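Sprechzettel, Fassung für den Nachmittag (Beginn 14 Uhr, bitte vorher noch Wasser hinstellen)

# Was kostet eigentlich der Greifer? Anschaffung und Planung für kleine Häuser

## Begrüßung

Schönen guten Tag zusammen, und danke, dass Sie nach dem Mittagessen noch gekommen sind. Ich weiß, der Saal ist warm und die Stühle sind bequem, und ich rede jetzt auch noch über Haushaltspläne. Ich gebe mir Mühe.

Kurz zu mir: Ich heiße Diễm Châu, ich plane bei Trosidness die Anschaffungen für unsere Wohngruppen und die beiden Lehrküchen. Ich bin keine Ingenieurin. Ich bin die, bei der am Ende die Angebote auf dem Tisch liegen und die dann unterschreiben soll. Wenn Sie heute auf eine Erklärung warten, wie man einen Greifer regelt, muss ich Sie an die Kolleginnen nebenan verweisen, die können das wunderbar. Bei mir geht es um die Frage davor und die Frage danach: Was brauchen wir, und wer bezahlt es im dritten Jahr?

*(Kurz fragen, wer schon ein Angebot eingeholt hat. Hände abwarten. Ruhig jemanden erzählen lassen, aber nur einen.)*

## Wie wir angefangen haben

Angefangen haben wir im Oktober, und zwar ganz verkehrt herum. Wir hatten einen Katalog vor uns, und in diesem Katalog stand ein sehr schöner Arm, und wir haben uns überlegt, was dieser Arm bei uns wohl tun könnte. Vielleicht kennen Sie das von Küchenmaschinen - man kauft sie wegen der Pasta und macht dann nie Pasta.

Der Vorschlag, es andersherum zu machen, kam aus dem Projekt Gökçe. So heißt bei uns die kleine Arbeitsgruppe, die sich die Handgriffe in den Küchen ansieht. Abtrocknen, Einräumen, Besteck sortieren, Tisch abwischen. Lauter Sachen, die für uns banal sind und für manche unserer Bewohnerinnen und Bewohner eben nicht mehr. Die Gruppe hat gesagt: Schreibt doch erst einmal auf, welcher Handgriff am meisten fehlt, und dann reden wir über Geräte.

Das Ergebnis war das Besteck. Ich hatte auf Getränkekisten getippt, ich gebe es zu.

## Warum Besteck so teuer ist

*(Langsam sprechen, das ist der Teil, den sich die Leute merken sollen.)*

Besteck klingt nach einer leichten Aufgabe, weil es nichts wiegt. In jedem Angebot steht ganz oben die Traglast, und da haben wir uns am Anfang völlig unnötig verrückt gemacht. Ein Löffel wiegt nichts, das schafft jeder Greifer. Teuer wird es an einer anderen Stelle, nämlich bei den Fingern und beim Sehen. Essstäbchen sind dünn und liegen flach auf. Ein durchsichtiger Löffel ist auf hellem Stoff kaum auszumachen, auch für mich mit Brille. Eine Tischdecke wirft Falten und gibt nach, wenn man darauf drückt. Und dann liegt alles nebeneinander und halb übereinander, und man möchte bitte nur ein Teil haben und die anderen liegen lassen.

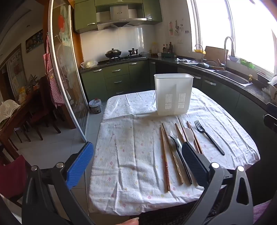
Jedes dieser Probleme steht später als eigene Zeile im Angebot, und darum gehe ich die Zeilen jetzt mit Ihnen durch. Holen Sie sich gern einen Stift, die Tabelle gibt es aber auch hinterher als Blatt.

## Die Zeilen im Angebot

**Das Gerät selbst.** Darüber reden alle, und dazu sage ich am wenigsten. Lassen Sie sich zwei Varianten anbieten, eine zum Führen mit der Hand und eine am Arm. Das eine ersetzt das andere nicht, aber mit einem Handgerät können Sie wochenlang in Ihrer eigenen Küche ausprobieren, welche Finger taugen, ehe Sie überhaupt an einen Arm denken müssen. Für unsere Planung war das die wichtigste Entscheidung überhaupt, und ich würde sie jederzeit wieder so treffen.

**Die Fingerauflagen.** Eine unscheinbare Zeile, die ich im ersten Entwurf glatt vergessen hatte! Auflagen sind Verschleißteile. Wir haben für das erste Jahr 80 Stück eingeplant, in mehreren Ausführungen, und der Anbieter, die Firma Zoltdale, hat uns das zum Glück einzeln aufgeschlüsselt. Fragen Sie unbedingt nach dem Einzelpreis und nach der Lieferzeit. Ein Satz Auflagen, der erst nach sechs Wochen kommt, legt Ihnen das ganze Vorhaben still, und das wegen eines Teils, das in eine Hosentasche passt.

**Die Einweisung.** Bei uns haben 8 Leute aus den Küchen eine Einweisung bekommen. Das sind Arbeitsstunden, und Arbeitsstunden stehen in einem anderen Topf als Geräte. Sprechen Sie früh mit der Personalplanung, am besten bei einem Kaffee und nicht per Formular. Ich habe es zuerst per Formular versucht.

**Das Material zum Üben.** Jetzt schmunzeln Sie vielleicht, aber wir haben einen eigenen Posten für Löffel. Holz, Metall, Kunststoff, alles, was in einer echten Schublade so zusammenkommt. Kaufen Sie dafür bitte kein einheitliches Set. In den Küchen, in denen so ein Gerät einmal helfen soll, liegt auch kein einheitliches Set, da liegen die Stäbchen vom Lieferdienst neben dem guten Löffel von der Großmutter. Viel Geld ist das nicht, es muss nur jemand daran denken.

**Der Platz.** Eine Wohnküche ist keine Werkhalle. Da stehen Stühle, da geht jemand zum Kühlschrank, da kocht womöglich noch etwas. Messen Sie vor der Bestellung nach, und zwar mit ausgezogenen Stühlen. Wenn der Anbieter eine Stellfläche angibt, dann meint er das Gerät. Den Menschen, der danebensteht, müssen Sie selbst dazurechnen.

*(Hier trinken. Falls es schon nach halb drei ist, den nächsten Abschnitt kürzen und gleich zur Rücklage.)*

## Mieten oder kaufen

Wir haben lange hin und her überlegt, und ich will Ihnen gar nicht vormachen, dass es eine richtige Antwort gibt. Für die Probezeit haben wir gemietet, 60 Tage, mit der Möglichkeit, danach zu übernehmen. Im Vertrag stand zuerst, dass die Miete bei der Übernahme nicht angerechnet wird. Ich habe nachgefragt, ganz freundlich, und dann wurde sie angerechnet. Also fragen Sie nach, auch wenn es Ihnen ein bisschen unangenehm ist. Mir ist es auch jedes Mal unangenehm.

Gegen die Miete spricht, dass man sich in der Probezeit ungern festlegt und deshalb auch ungern umräumt. Bei uns stand die Kiste die erste Woche ungeöffnet im Flur, und diese Woche haben wir natürlich mitbezahlt. Planen Sie den ersten Tag mit Namen und Uhrzeit, dann passiert Ihnen das nicht.

## Die Rücklage

Jetzt zu der Zahl, auf die manche von Ihnen sicher schon warten. Für Reparaturen und Unvorhergesehenes haben wir 2000 Euro im Jahr zurückgelegt. Ich sage gleich dazu, dass das unsere Zahl ist, für unsere zwei Lehrküchen. Nehmen Sie die bitte nicht einfach mit nach Hause und tragen sie in Ihre Tabelle ein. Mir geht es darum, dass die Zeile überhaupt da ist und dass sie einen Namen hat. Bei uns hieß sie erst "Sonstiges", und "Sonstiges" wurde in der ersten Runde gestrichen. Dann hieß sie "Instandhaltung Greiftechnik" und blieb stehen. Derselbe Betrag!

Und noch eine Bitte zur Software. Wir verwalten Wartung und Bestellungen in Sisier, unserer hauseigenen Liste, die ist weder schön noch schnell, aber alle können sie öffnen. Als wir die Angebote verglichen haben, war bei einem eine zusätzliche Verwaltungssoftware mit Jahresgebühr dabei. Vielleicht brauchen Sie so etwas. Wir haben sie herausnehmen lassen und tragen die Auflagen jetzt von Hand ein, jede Packung beim Öffnen.

## Was ich in den Antrag schreiben würde

Fangen Sie mit dem Handgriff an, in einem Satz, den auch jemand versteht, der noch nie einen Greifer gesehen hat. Bei uns lautete er: "Einzelne Besteckteile vom gedeckten Tisch aufnehmen und in den Besteckhalter stellen." Darüber kann man reden, und danach kann man auch prüfen, ob man es erreicht hat. In unserem allerersten Antrag stand etwas von innovativer Assistenz im Alltag, und da kam die Rückfrage, was wir denn nun kaufen wollen. Völlig zu Recht.

Dann die Zeilen, die ich eben genannt habe, jede einzeln. Und schreiben Sie ruhig hinein, was Sie noch nicht wissen. Ich hatte davor Angst, muss ich sagen, ich dachte, das sieht nach schlechter Vorbereitung aus. Bei uns stand drin, dass die Frage mit den durchsichtigen Löffeln offen ist. Die ist sie übrigens bis heute, falls Sie mich nachher danach fragen möchten.

## Zum Schluss

*(Blätter austeilen, bevor die Fragen losgehen, sonst stehen alle gleichzeitig auf.)*

So, jetzt habe ich doch länger geredet, als ich wollte. Auf dem Blatt finden Sie die Tabelle mit leeren Feldern, unsere Beträge habe ich absichtlich nur bei der Rücklage dringelassen. Wer die ausführliche Fassung mit den Lieferzeiten haben möchte, schreibt mir bitte seine Adresse auf die Liste vorne am Pult. Und wer selbst schon gekauft hat und mir sagen kann, wie lange seine Auflagen halten - bitte nicht weglaufen, mit Ihnen möchte ich in der Pause unbedingt sprechen.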